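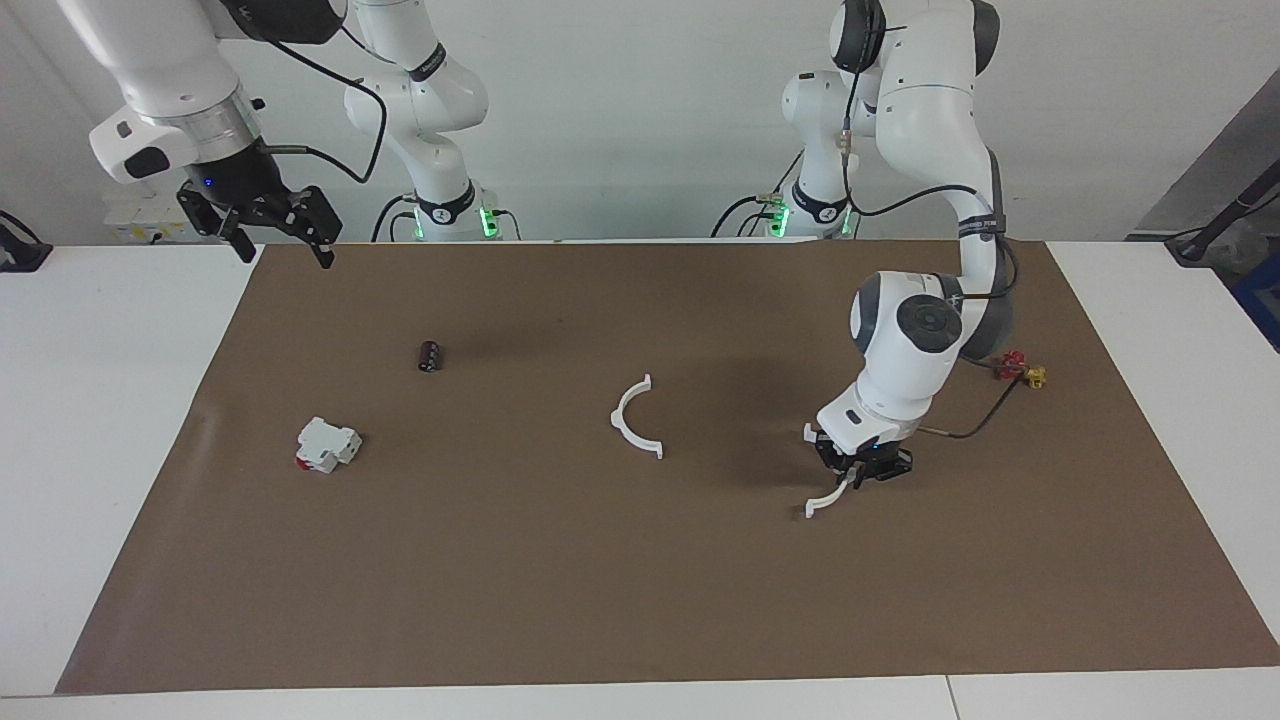
The two arms over the brown paper mat

5 September 2020, Galtuvholm. Orchid bench, notes for me and Boyang Mao.

Repotted 14 young plants into bark. Three had soft roots, I cut these back and put cinnamon on the cuts. The mango seedlings from August stay in shade one more week. 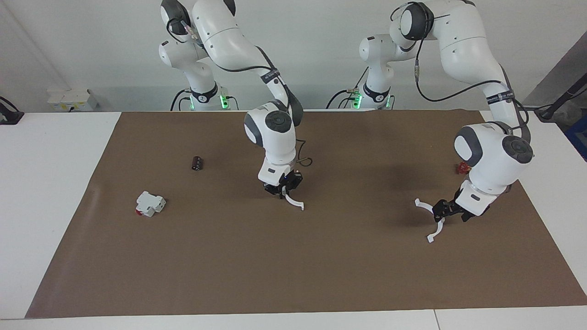

Hanane Bouazza asks for less feed on the calamansi – I agree, leaf tips are brown. Next mix is half strength, 1,000 ml per tree. Tray 177 still has no label. Boyang, please check it.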